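I've been putting my spare dollars into peer-to-peer loans for a few years now, mostly through Noltgate, and when the email came round inviting small lenders to an open day at their Skotstead office I said yes before I'd even checked the train times. I've never met anyone from a platform I lend through. You hand over your money, a little green number goes up every month, and you hope there's a real building somewhere with real people chasing the late payers. Well, there is a real building! It's got a bike rack and a very ordinary lift.

The day started at 10 in the morning with coffee and a name tag (mine was spelled wrong, I wore it anyway). Most of the crowd were people like me, small amounts spread thin, though one bloke had been in since the very first loan book and wanted everybody in earshot to know it.

First up was a talk on how a borrower gets graded. I'd always pictured a computer spitting out a letter, and part of it is that, but anything over a certain size goes past a person who rings the borrower's accountant. They told us 65 applications came through in the week before our visit and 14 made it onto the marketplace. I found that comforting, and then on the train home I found it a bit less comforting, as they didn't say how many of the 14 were people who'd borrowed before. Wish I'd asked.

Then the session I'd come for, late payments. If you lend on Noltgate you'll know the status flips to "watch" when a payment's 7 days behind and to "recovery" at 30. What I didn't know is that the two stages are handled by different outfits. Watch is done in-house, and recovery goes out to a firm called Jitham, who had a couple of people there to answer questions. They were friendlier than I expected debt collectors to be - mind you, I wasn't the one owing them money. The fee comes off whatever they get back, before it's shared among the lenders, and that explains why my one recovered loan came in lower than I'd worked out on the back of an envelope. It's in the terms. I hadn't read the terms.

Lunch was sandwiches and a really decent lemon slice. I had two.

After lunch they showed us Xia, the new auto-invest tool that's meant to replace the clunky one in November. You set a ceiling per borrower, choose your grades, and it drips your money in over the month instead of dumping the lot into whatever's listed that morning. I like that a lot. My cash has been sitting idle for ages waiting for loans in the middle grades, and I'm forever logging in at lunchtime to find they've gone. What I don't like is that it's switched on by default for anyone using the old tool, with the grades set wider than I'd ever choose. You do get an email first. I'd still go in and check your settings - make a note somewhere now!

The bit that got a few people's backs up was the secondary market. At the moment you can sell a loan to another lender for nothing, and they're "looking at" a fee. No figure was given. A woman near the front asked straight out whether it would apply to loans we already hold and the answer wandered all over the place without landing. My guess is yes.
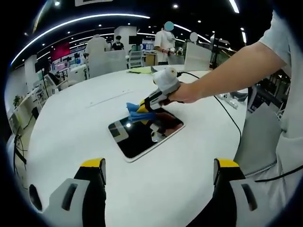

Geoffers in the comments: Same question got asked on the webinar and they said existing loans would be exempt for the first year, but I can't find that in writing anywhere. I'm selling my longer ones before it comes in, just to be safe.

Thanks Geoffers, and if you do find it in writing please post the wording. I'm hanging on to mine for now. I've cut my ceiling per borrower and I'm letting repayments pile up in the cash account until Xia's been running a little while. Train home was late, naturally, and I got in after 7.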